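Facility Safety Basics
Unit 4: Walking Surfaces, Entrances and Exterior Lighting
Course notes

Read these notes before the walkthrough. The checklist at the end of the unit packet follows the same order, so keep the two side by side.

1. Why this unit exists

Falls on the same level (slips and trips, no ladder involved) are easy to overlook. A facility can have a good lockout program and up-to-date fire drills and still have a mat by the side door that curls at one corner. People step over it every day and stop seeing it. Most of what follows is about looking at ordinary places on purpose.

Terms used in this unit:

Slip: too little friction between the shoe and the floor.
Trip: the foot strikes something, or drops where the walker did not expect it to.
Misstep: the foot lands partly on the walking surface, as on the edge of a stair tread.

The three need different fixes. A non-slip coating does nothing for a raised floor plate. When you write up a finding, say which one you are dealing with.

2. Entrances

Matting should be long enough for several full steps with each foot before a person reaches the hard floor. Short mats look tidy but leave water on the tile. In the Nolport building the main entrance mat was replaced with a longer run, and the side entrance was left as it was because "only staff use it." Staff were coming in from the same wet parking lot. When you assess an entrance, ignore who uses it and look at what they walk through first.

Check the following at each entrance:

Mat lies flat, edges down, no gap between sections
Mat is not saturated (press with a shoe; if water comes up, it needs changing)
Door closes fully and does not drag on the mat
Threshold is fixed down at both ends
Wet floor sign is stored within reach of the door

Put the sign away once the floor is dry. A sign that stays out all winter stops meaning anything.

3. Interior routes

Walk the route people take, which may differ from the one on the floor plan. At the Lemine warehouse the marked aisle ran along the wall, but foot traffic cut across between two rack ends to get to the break room. The fix chosen was to move the marked aisle. That is usually cheaper than trying to change a habit.

Cords across a walkway are a temporary measure and need a cover for as long as they are there. If a cord has been in the same place for more than one shift, ask for an outlet.

Stairs: look at the nosing on the top and bottom steps first. Wear tends to show there. Handrails should be checked by pulling on them, not by looking.

4. Exterior lighting

Do the lighting check after dark. A lot of facilities do it at 2 in the afternoon by confirming that the fixtures are present, and this tells you very little. Walk from the farthest parking space to the door and note each place where you cannot see the ground clearly. Timers and photocells should be tested separately — a photocell that is covered in dirt will turn lights on early, and one facing a bright sign may never turn them on at all.

Record the fixture number for each fault. In the Debnath site plan, for instance, the pole lights are numbered 900 to 904, and a work order that says "light out by the loading dock" could mean any of them. "Fixture 904, flickering" gets repaired on the first visit.

5. Reporting

Every finding needs a location, a type (slip, trip or misstep), an interim control and a permanent fix. The interim control is what happens today. It may be a cone, a barrier, a closed door or a sign.

Sample entry, from the Galel annex:

Location: corridor outside room 1393
Type: trip
Finding: carpet seam lifted along the doorway
Interim control: seam taped flat, cone placed
Permanent fix: re-glue seam, inspect again in March

Note that the entry gives a month for the second inspection. Repairs to carpet and floor tape often fail again in the same spot.

6. For next class

Pick one entrance and one interior route in your own building. Complete the checklist for both, and bring at least one finding written in the format above. Do not include photographs of coworkers. If you find nothing, bring the completed checklist anyway and be ready to say what time you did the walk and what the weather was.
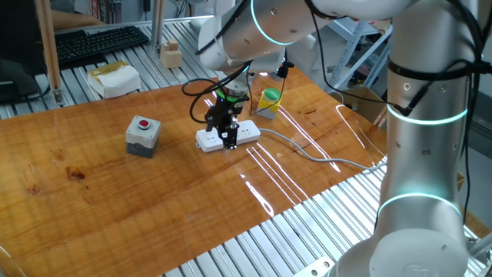 Checklists are collected at the start of class and returned with comments the following session. Keep a copy, as Unit 5 uses the same route for the evacuation exercise.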